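Werkstattbuch Färberei, Januar, Sonntag

Krapp, zweiter Versuch mit der Wolle von Uteck. Trockengewicht vor dem Beizen 380 g. Die Stränge habe ich an vier Stellen locker abgebunden, denn beim letzten Mal haben sie sich sehr verwickelt. Alaunbeize wie im Heft vorne, über Nacht im Bad stehen gelassen, am Morgen ausgedrückt und nicht gespült.
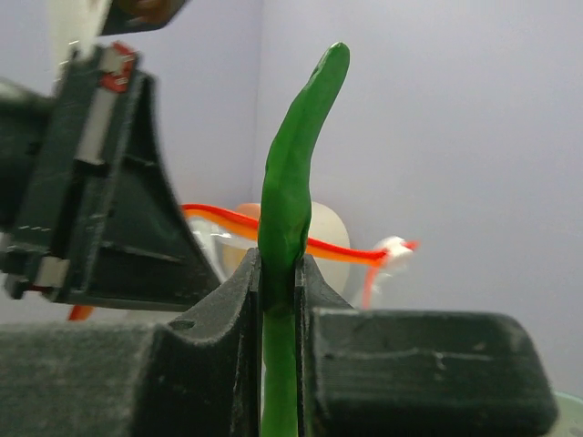

Darf das Krappbad heißer als 66 Grad werden?
Besser bleibt man darunter, sonst kommt das Braun aus der Wurzel und das Rot wird stumpf.

Beim ersten Versuch stand das Thermometer einmal auf 80, und genau diese Stränge sind heute ziegelbraun. Ich hebe sie auf für den Vergleich. Diesmal die Platte nach jeder Ablesung kleiner gestellt, Temperatur gehalten zwei Stunden. Den Krapp im Beutel gelassen, die Krümel gehen aus der Wolle fast nicht mehr heraus.
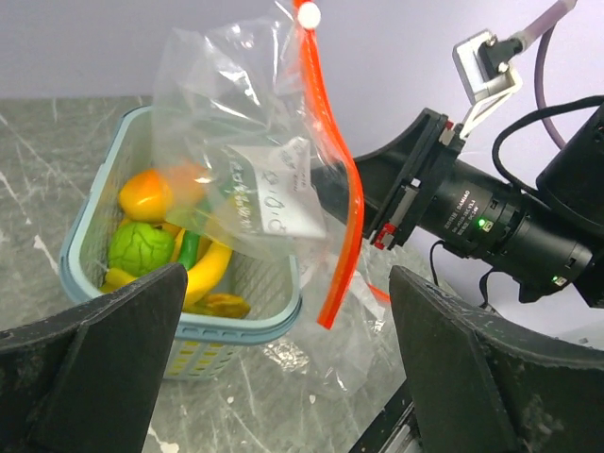 Wasser und Kreide

Unser Leitungswasser ist weich. Ein Löffel Schlämmkreide (Packung Sokik) ins Bad, danach war die Farbe deutlich röter. Ob es an der Kreide allein liegt, kann ich noch nicht sagen, auch der Krapp war ein anderer Sack. 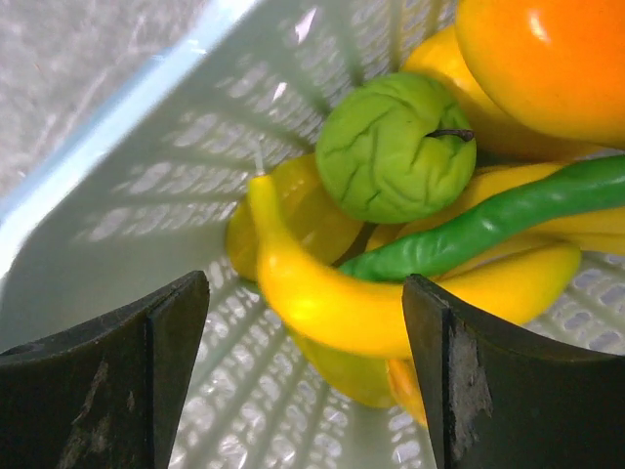 Abbasi

Nachtrag am Abend: Probe für Wanard abgeschnitten und mit Nummer ins Fenster gehängt, eine Hälfte unter Karton. Nachbad nicht wegschütten! Ich möchte darin noch die Seidenreste probieren.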